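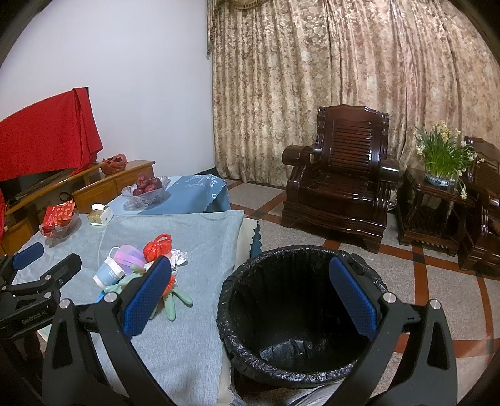 Cornau Home Support puts household robot purchase on hold, asks suppliers to price the whole job

TALLPORT, February: Cornau Home Support will not go ahead with a proposed lease of tidying robots for 46 client homes this budget year. The in-home care provider has approved a smaller program in two homes and published the conditions a supplier will have to meet before the larger proposal goes back to its board.

The decision follows a review of an offer for the Sipos, a wheeled household unit with two arms, marketed for picking up rubbish, clearing tables and carrying light items between rooms. The offer was quoted at $2,660 per home per year. Once Cornau's purchasing staff added the items left out of the quote, the figure came to $3,283 per home per year, before any allowance for the hours a support worker would spend getting a room ready for the machine.

"We were told the unit would save labour, and then page nine of the service schedule asked us to clear walkways, lift tablecloths and take small objects off the work surface," said Hạnh Quan, purchasing manager at Cornau. "Taking small objects off the work surface is the job. I'd have liked to see that one priced."

The items missing from the quote included replacement finger pads, a second battery, insurance for clients' belongings, home internet upgrades and call-outs outside business hours. The supplier's comparison with support worker hours assumed the machine would be used every day. Cornau's clients have most of their tidying done on visit days, and many have told the organisation they don't want it done at any other time.

A test based on real tables

The work Cornau wants automated is ordinary. A used tissue, a paper cup, a disposable mask, a knotted plastic bag and a pair of rubber gloves have to go from a table into the lined bin beside it. The fruit bowl stays where it is. So does the tissue box, and the cloth underneath should end up more or less where it started.

Support workers do this many times a week without anyone writing it down. For equipment the same job is a collection of separate problems, and the review found that supplier demonstrations tended to leave most of them out. Thin plastic folds when it is gripped. Wet tissue tears. A woven cloth bunches up under a finger that comes in too low, and a bin bag folded over a rim can be dragged down inside the bin by whatever has just been dropped in.

"The demonstration I attended used foam blocks on a bare white desk," said Nafula Nzioka, who manages Cornau's support workers in Tallport. "I have been in a great many of our clients' living rooms and I'm still looking for the one with the bare white desk. They have heavy armchairs and long curtains and a pot of flowers somebody's daughter brought over. If the thing can't work around the flowers, I don't need to know how fast it sorts blocks."

Cornau has asked that any future demonstration be carried out in a furnished room with a cloth on the table, using soft and crumpled rubbish chosen by Cornau on the morning of the test. Items to be kept will be placed close to items to be thrown out. Suppliers may not rearrange the table, and the time taken by their own staff to set up will be recorded along with the machine's.

What has been approved

The two-home program will pay for hand-held gripper recording of table clearing and bin work. A person holds and operates the gripper while a camera mounted on the tool records the job from close to the fingers. The recordings can be used to train a robot's control software, and they can also be watched by people deciding whether to buy one, which Cornau expects to be the more immediate benefit.

Stisetti, the equipment planning firm that carried out the review, recommended the recording work as a cheaper first step. It was also careful about what the organisation should expect to learn.

"A person with a gripper in their hand is still a person," said Ludger Rothe, senior planner at Stisetti. "They know the red bag is rubbish and the red apple isn't. They slow down near the glass bowl. A good recording tells you what the task involves and gives a developer something to work from. It does not tell you that a machine will manage the task in the next house, and any budget paper that treats it that way should be sent back."

Stisetti's advice is that recording, equipment leases and staff time be kept as separate budget lines, with no saving in one counted towards another until it has been measured. The firm also warned against multi-year leases with a fixed number of units. Under the offer Cornau reviewed, the provider would have paid for every unit for the full term, including units returned because a home turned out to be unsuitable.

Household participation is voluntary and separate from care arrangements. Clients who decline will see no change to their services. Those who agree may ask for a session to stop at any point, and will be shown the recordings of their home before any are passed to a developer. Recordings will cover only the rooms a client has named in writing.

Conditions for reconsideration

Before a lease proposal returns to the board, Cornau will require:

A single yearly price per home that includes pads, batteries, insurance, connection and after-hours service.

A right to return units from unsuitable homes without paying out the term.

Results from furnished rooms, with every failed attempt and every human intervention left in.

A written list of materials the gripper should not handle.

A statement of who pays when the wrong thing goes in the bin.

The last condition drew the most discussion during the review. The draft contract limited the supplier's liability to faults in the unit itself. A working robot that correctly picked up a hearing aid wrapped in tissue and correctly put it in the rubbish would not have been faulty under that wording.

"I asked about it three times and got three different brochures," said Theda Hellwig, director of finance at Cornau. "There may well be a good product in this category one day, and I would be pleased to sign for it. At present I'm being asked to commit client service money on the strength of a video and a spreadsheet with the awkward rows missing."

Money set aside for the first year of the lease will stay in the equipment reserve. Existing plans to replace reaching aids, bed rails and bathroom equipment are not affected.

Suppliers wanting a copy of the furnished-room test conditions can request one from Matvii Zhuravel, equipment coordinator, through the Cornau Home Support office in Tallport. Product videos should not be attached to the request.

About Cornau Home Support

Cornau Home Support provides personal care, domestic help and equipment loans to older people and people with disability living in their own homes in Tallport and nearby communities.

Media enquiries: Hạnh Quan, Purchasing, Cornau Home Support, Tallport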